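二本の腕でタオルをたたむためのグリッパー比較手順

このページでは、双腕ロボットに布を持たせる作業で、指先の違うグリッパーをどのように比較するかを説明します。私は日本語が母語ではないので、少しかたい文章になるかもしれませんが、手順はできるだけ正確に書きます。対象の読者は、腕を動かすところまでは終わっていて、次に指先を選びたい人です。

比較するもの

指先は二種類です。一つはFanotoの平行グリッパーに付いてくる標準の指で、先が平らです。もう一つはKoltentの交換用の指で、先が少し細くなっていて、内側に柔らかいパッドを貼ることができます。制御ソフトはMoncrieffを使います。カメラの記録と関節の記録を同じ時刻で保存するために、Sivdenというロガーも入れました。ほかのソフトでも手順は同じです。

準備するもの

・双腕のロボットと、白くて平らな机
・四角いタオル一枚(うねのある布がよいです)
・手首カメラ
・六角レンチ、布用のローラー
・記録用の表

タオルは最初、表面がつるつるした布を使いました。しかし、この布では二つの指の差がほとんど出ませんでした。うねのある布に変えると、指が滑る方向と滑らない方向がはっきり分かれたので、比較に使いやすくなりました。色は机と区別できるものを選んでください。白い机に白い布を置くと、布の端を画像から見つけることが難しくなります。

手順1 机の高さを測る

グリッパーを閉じた状態で、指先を机にゆっくり近づけます。接触したときの高さを左右の腕で別々に記録してください。左の値を右に使うことはできません。私の机では左右の差が小さかったのですが、布は薄いので、小さい差でもつかみ方が変わります。指を交換したときは、必ずもう一度測ります。私は一度これを忘れて、午前中の記録を全部捨てました。

測定する場所は、机の中央だけでは足りません。布の四つの角が来る場所でも測って、Moncrieffの設定画面に入力します。入力した後は、腕を一度原点に戻してから保存します。

手順2 布を置く

タオルを机の中央に置き、うねの方向が手前から奥に向くようにします。ローラーで軽くなでて、大きなしわを取ります。端が完全にまっすぐになる必要はありません。むしろ、毎回完全に同じ形にすると、実際の使用より簡単な試験になってしまいます。私は角の位置だけをそろえて、辺の小さな曲がりはそのまま残しました。

手順3 角をつかむ動作を登録する

左の腕で左上の角をつかみ、右の腕で上の辺に近いところを押さえます。二本の腕を同時に下ろすと布がずれやすいので、先に右を下ろして、布が止まってから左を閉じます。待ち時間は900ミリ秒にしました。これより短いと、右の腕の振動がまだ残っていることがありました。

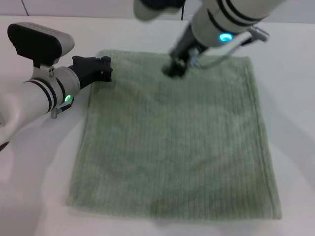

登録するときは、指先の高さを机の値より少し上に設定します。標準の指は先が平らなので、低く下げても布を広い面で押すだけで、あまり問題がありません。Koltentの指は先が細いので、低すぎると布を前に押してしまい、しわができます。このしわをつかめば成功に見えますが、持ち上げたときに角の形がくずれます。成功の数に入れるかどうかを、試験の前に決めておくことが大切です。私は「角の先が指の間にあること」を条件にしました。

右の腕の位置は、角に近すぎても遠すぎてもよくありません。近いと二つの手首がぶつかる危険があり、遠いと押さえる効果が弱くなります。カメラの取り付け金具は外側に出ているので、指先だけでなく金具の位置も必ず確認してください。シミュレーションのモデルに金具を入れていない場合は、速度を下げて、手を非常停止ボタンの上に置いて動かします。

手順4 カメラの記録を確認する

手首カメラの画像では、指が布に隠れて見えない時間があります。このとき、成功したかどうかを画像だけで判断しないで、グリッパーの開き幅の値も一緒に見てください。Sivdenでは、画像の下に開き幅のグラフを並べて表示できます。私の一回の記録は1,354フレームで、布に触れるのは647フレーム目でした。自分の環境でも、最初に接触の番号を調べておくと、後で記録を切り出す作業が早くなります。

照明は試験の途中で変えないでください。窓からの光が入る部屋では、午後になると腕の影の位置が変わり、布の端の検出がずれました。今はカーテンを閉めて、天井の照明だけを使っています。

手順5 繰り返して比べる

一つの指につき70回行います。標準の指を全部終えてからKoltentの指にすると、布のくせが結果に入ります。そこで、十回ごとに指を交換しました。交換は面倒ですが、ねじが二本だけなので、慣れれば長い時間はかかりません。表には、成功か失敗か、失敗の種類、指の高さを書きます。失敗の種類は「滑り」「空つかみ」「しわつかみ」の三つに分けました。

結果の読み方

私の環境では、標準の指は空つかみが多く、Koltentの指はしわつかみが多いという傾向でした。パッドを貼ると滑りは減りましたが、開くときに布が指に付いて離れないことがありました。この場合は、開いた後に指を少し横に動かす動作を追加すると改善しました。

成功の数だけを見るなら、Koltentの指にパッドを貼った組み合わせがよいです。ただし、高さの調整に敏感なので、机を頻繁に動かす場所では標準の指のほうが使いやすいと思います。厚い布については、まだ試していません。

よくある問題

左の腕だけが角を外す:机の高さの値を、左右で入れ替えて入力していないか確認してください。

つかんだ後に布が回る:右の腕が早く上がっています。左が閉じたという信号を受けてから上げるように設定します。

同じ設定なのに日によって結果が違う:ケーブルの張り方を見てください。手首のケーブルが短いと、腕の角度によって引っ張られて、指先の位置が少し変わります。余裕を持たせて固定し直したら、手順1の測定からやり直します。

更新:4月25日(月) 手順3の待ち時間の説明を直しました。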